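Kurosden Community Rooms: progress report to the Oda Fund
November 6, 2025

We're really pleased to be writing this one! When we sent our last report in June the small room at Nerport was still full of stacked chairs, and the display table was a line in the budget. Since then we have had 27 sessions in there, and the table has become the part of the room people head for first.

Your grant paid for three things: the table, the cloth backdrop with its clips, and a stock of card for lettering. The backdrop has been the best buy by a long way. It is plain black, it folds into a carrier bag, and it makes almost anything in front of it look cared for. We tried pins first and they left marks, so we moved to clips along the top, and a couple more at the sides where the folds like to wander.

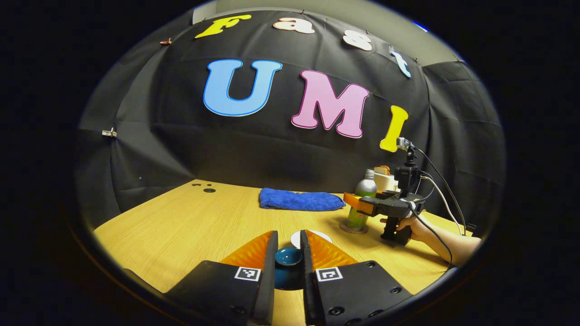 Lettering has taken off more than we expected. The big cut-out letters in yellow, pink and pale blue show up beautifully against the black, and groups now ask for them when they book (we have had to start a box for each letter of the alphabet, and vowels run out first). Getting a row to hang level is still a bit of an art, and plenty of groups like theirs on a slope anyway.

The everyday things on the table have settled down too. Coasters go under bottles, a towel stays within reach, and the toaster has earned its place. The light wood top wipes clean in no time.

Spending is on track. We have used 80 per cent of the materials money and expect the rest to go on card and spare clips - the tiny ones do vanish. The Ustov hall has asked to borrow the backdrop for 15 days over the winter, and we would love to say yes if you are happy with that.

Still to do: a proper shelf for the letter boxes, a second backdrop in a lighter colour, and better storage for small bits and pieces, which tend to gather at the end of the table. Prices for the shelf will follow with the next claim form.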